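Frequently Asked Questions – Users of the Thin Film and Surface Characterization Laboratory, Woltora Institute

The questions collected on this page are those most often received from research groups, companies and students who wish to use the laboratory. Users should read the page in full before submitting a request. Matters of scientific collaboration are handled separately and should be raised with the head of laboratory, Dr. Styliani Makris.

Who may use the laboratory?

The laboratory is open to members of the Institute, to academic groups from other institutions and to industrial users. Members of the Institute have priority during the first two weeks of each booking period. After that, remaining time is assigned in the order in which complete requests are received. Undergraduate students may use the equipment only under the direct supervision of a trained user from the same group.

What techniques are available?

The laboratory provides spin coating, thermal evaporation of metals and small organic molecules, atomic force microscopy, X-ray reflectivity, contact angle measurement and spectroscopic ellipsometry. Polymer films may be prepared on site from solutions supplied by the user. Electron microscopy is not offered. Requests for it should be sent to the microscopy unit on the ground floor.

How do I submit a request?

All requests are made through Kemine, the Institute's booking system. A complete request contains the name of the project, the technique required, a description of the sample and the safety data sheet for every substance that will be brought into the building. Requests without safety data sheets are returned to the sender and lose their place in the queue.

How long does it take to receive an answer?

Requests for a single technique are normally answered within 11 working days. Requests that combine preparation and measurement take longer, as they must be discussed by the staff responsible for each instrument. No applications are processed in February, when the evaporation chambers are serviced.

What substrates can I use?

Silicon wafers, glass, quartz, mica and indium tin oxide on glass are all accepted. The sample stage of the atomic force microscope holds pieces up to 20 mm across. Larger pieces must be cut before they are brought to the laboratory, and the cutting should be done before cleaning, not after it. Users who need flexible substrates, such as polymer foils, should say so in the request. These have to be fixed to a rigid carrier and this affects the temperature range that can be offered.

Does the laboratory supply substrates and solvents?

Standard silicon and glass substrates are available from the store at cost. Solvents of common grades are provided in the quantities needed for cleaning. Solvents used to dissolve the user's own material must be supplied by the user – this applies to anhydrous and deuterated solvents in particular. All containers must be labeled with the name of the substance, the concentration and the name of the group. Unlabeled containers are removed.

What spin speeds and film thicknesses can be reached?

The standard recipe runs at 3,000 rpm and is suitable for most conjugated polymers in chlorinated or aromatic solvents. Film thickness depends on concentration, molecular weight and solvent, and users are expected to prepare a short test series before asking for measurements. The staff can advise on a starting point but cannot guarantee a particular thickness.

Can films be annealed?

Yes. Two hot plates in the glove box are available for thermal annealing, and a closed chamber is available for solvent vapor annealing. The chamber must be booked separately. Users should note that overnight vapor annealing is permitted only when the solvent and the contact details of the responsible person are written on the card attached to the chamber.

May I bring my own computer and accessories?

Personal computers may be used in the data room and in the office area. They may not be connected to the instrument network. Measurement files are copied to the Nornetum server at the end of each session, and users can download them from there with their Institute or guest account.
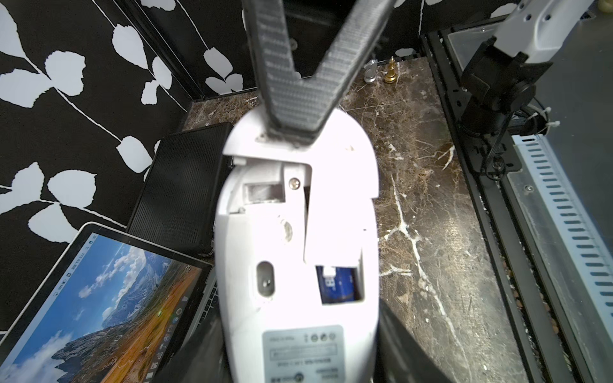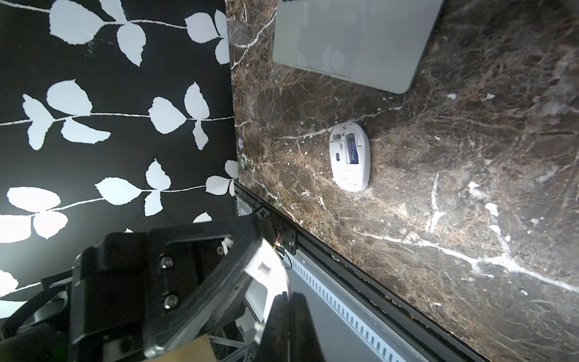
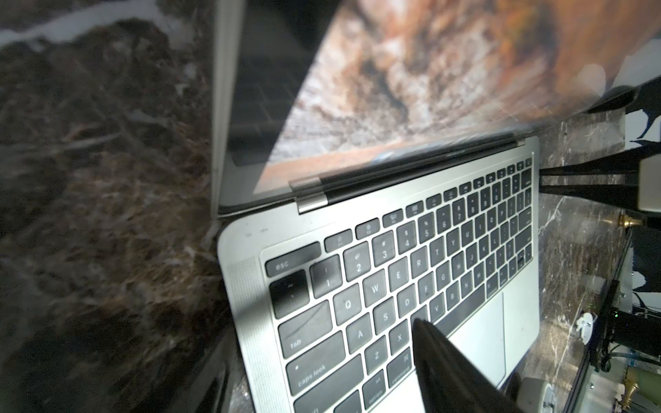
In which format are data delivered?

Microscopy images are delivered in the native format of the instrument and as plain text matrices. Reflectivity and ellipsometry data are delivered as text files with the instrument settings in the header. Fitting of reflectivity curves is the responsibility of the user, although a template with common layer models is kept on the server. Files are stored for 20 months and are then deleted without further notice.

Is training required?

Training is required for every instrument that the user intends to operate alone. The general safety course comes first and is offered in the Tamihana seminar room at 9 a.m. on the dates shown in Kemine. Instrument training is given individually and ends with a session in which the user prepares and measures a reference sample. Access rights lapse after one year without use.

How should the laboratory be mentioned in publications?

Work that contains results obtained in the laboratory should name it in the acknowledgments. Where a member of staff has made a scientific contribution to the design of the experiment or the interpretation of the data, co-authorship should be discussed before the manuscript is submitted. A copy of the published article should be sent to the laboratory office.

What happens if I need to cancel?

Bookings may be canceled in Kemine without charge up to two working days before the session. Later cancellations are charged at the full rate, except where the instrument itself is out of service. Samples left behind after a canceled session are kept in the desiccator for one month and must be collected in person.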